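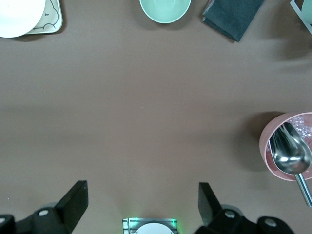 **clerkach_dan** — 19/04/2026
So my arm dropped a bowl again last night. Table clearing routine, 17 clean picks, then the fingers just opened in midair on the way to the rack. No error, nothing in the log. Anybody else on the Weko controller seeing this?

**ustotport**
Yep! Mine did it twice in September. It was the cable at the wrist — it flexes every time the arm rotates and one wire was nearly through. Swap the cable.

**clerkach_dan**
Swapped it already, 2 drops since then :(

**Dayana Villca**
I don't buy the cable theory. A bad wire would normally throw a fault, and you say the log is clean. What's your grip timeout set to? Mine shipped at 1020 ms and a slow carry ran right past it.

**ustotport**
Mine never logged a thing either, and it was the cable. Just saying.

**clerkach_dan**
Huh, mine says 1020 too. I'll raise it tonight and run the bowls again.

**kourkoulas**
Please keep your hands out of there while you test. I reached in to catch a cup and got four stitches.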